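Does a Tidy Room Make You Smarter?

You may have heard a grown-up say that a clean room means a clear mind. Is it true? Be careful. Lots of people repeat things they never checked.

Some scientists have tested whether clutter makes it harder to pay attention. When there is a lot to look at, your brain has more to sort through. So finding one red crayon in a big heap can be slow. That part makes sense. 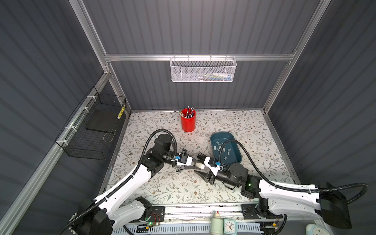 But "slower to find a crayon" is a long way from "smarter." A poster from a company called Tatetti says tidy kids learn 40 words more a week. Who counted? Which kids? The poster doesn't say — and Tatetti sells storage bins.

Try your own test. Ask a friend to hide a button in a messy drawer and time yourself. Then sort the drawer and try again. Do it more than once, or it might just be luck.

Written by Assunta Marras | Contact us | © Gistthorpe Kids | Back to top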